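Household Help Tips: When the Robot Won't Let Go
Kept up by the Wivent home helper owners' page. Last tidied in May.

We get more letters about stuck hands than about anything else, more than stairs, more than pets, more even than the vacuum question (which has its own page now, bless it). So I've pulled together what has worked in our house and in the houses of people kind enough to write in. Most of it applies to any walking helper with fingered hands, whatever name is on the box.

The usual story goes like this. You ask for the slippers to be straightened or brought to the door, the hand closes around a strap, and then the whole thing stops. The fingers stay shut, the arm stays out, and you get the two beeps. Ours did it at 7 in the morning with company coming, and I'm sorry to say I did the very thing I'm about to tell you not to do, which was grab the slipper and pull.

Please don't pull. The fingers close harder when they feel something slipping away from them, and a soft strap gives them plenty to hang on to. I ended up with a stretched slipper and a finger joint that clicked for the rest of the spring.

What to do first

Stand to the side, never in front of the reaching arm, and say the stop word or press the stop button. Wait for the light to go steady. Then keep your own fingers out of there for a slow count of 11. Some hands take one last squeeze as the power drops, and it's a surprisingly good squeeze. Children and dogs go in the other room for this part.

Once it's quiet, push the slipper gently toward the palm to take the strain off, and open the fingers one at a time from the tip, starting with the little one. If one won't budge, leave it be and use the release in your manual. No pliers!
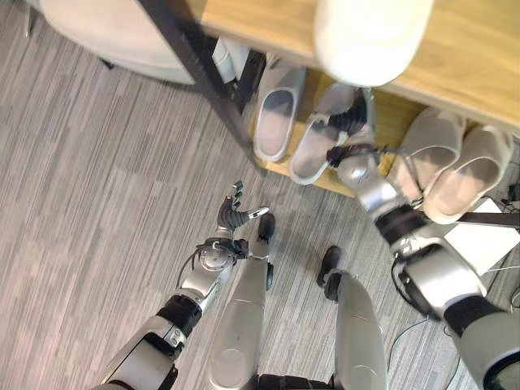 Right hand on a slipper strap at the lower shelf. Straps like these are where most of our grip faults start.

Now, about low shelves. A helper reaching under a top board is working in shadow, and white slippers in a dim spot seem to give it fits. My Kamolrat clip-on lamp, aimed at the lower level, cut our stoppages down to next to nothing, and it's nice for me too when I'm hunting for my own shoes. Leave a hand's width between pairs if you have the room. Turning the slippers so the straps all face out helped one reader a great deal and made no difference at all for us, so try it and see.

Check the floor while you're down there. Loose cables on carpet are my biggest worry, because a foot can catch one as the robot steps back, and a robot going over with its arm still under a shelf will take the shelf along. I run ours along the baseboard with Fokell clips, the wide ones. The narrow ones pop off carpet edging if you so much as look at them.

If it keeps happening

Write down what it was holding and which hand it was. Wipe the fingertips with a barely damp cloth, with the power off, and let them dry all the way. Carpet fuzz gets into the joints of the fingers, and a soft dry paintbrush is the best thing I've found for coaxing it out. Filtero makes a little brush set with a bent one in it that I've grown very fond of.

Two stuck grips in one week and I'd call the service line. A clicking joint, a warm smell or a hand that closes again by itself after the stop button means switch it off and leave it off until somebody has looked at it. The slippers can wait.

Next page: spills near the charging dock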